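Is it worth rewiring an old table lamp, or do I just buy another one?
Posted in Home & Repairs

I bought a table lamp at the Cheetham car boot sale on Saturday for 10 pounds. The seller swore blind it worked. It does, if you hold the flex at an angle and don't breathe. My husband says bin it. I say a new flex and plug can't be that hard. Which of us is about to be unbearable?
Kristýna Michalík

Humum
You, I'm afraid. A new flex is an evening's work if you can use a screwdriver and follow the colours. Unplug it first, and take a photo of the old wiring before you undo anything. If the lamp has any metal on the outside you can touch, it wants three-core flex with the earth connected, unless it carries the double-square symbol. Fit a 3 amp fuse in the plug. The 13 amp one that comes with it is meant for kettles.
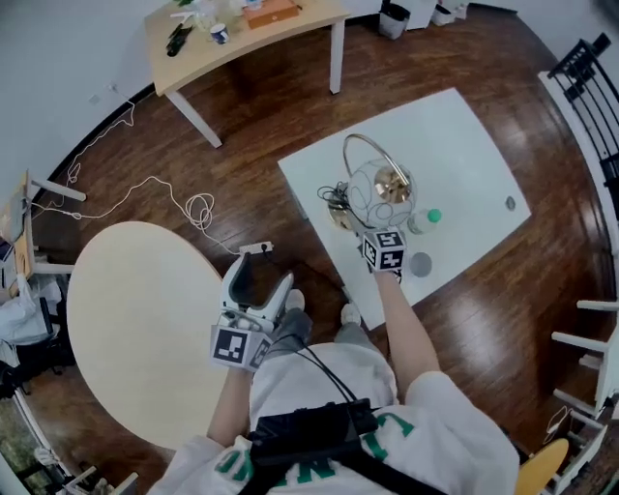

Check the lampholder while you're in there. If the plastic is brown and crumbly, or the little contacts have gone black, change that as well - they cost next to nothing and it's often the real culprit. Make sure the cord grip bites on the outer sheath and leaves the inner wires alone.

Fetness
bin it. my nan had one that buzzed for years and it never did her any good

Somness
Mostly agree with Humum, though I'd get it tested afterwards. Our repair café does it for a donation and a biscuit. Mine passed, and then I knocked it off the sideboard.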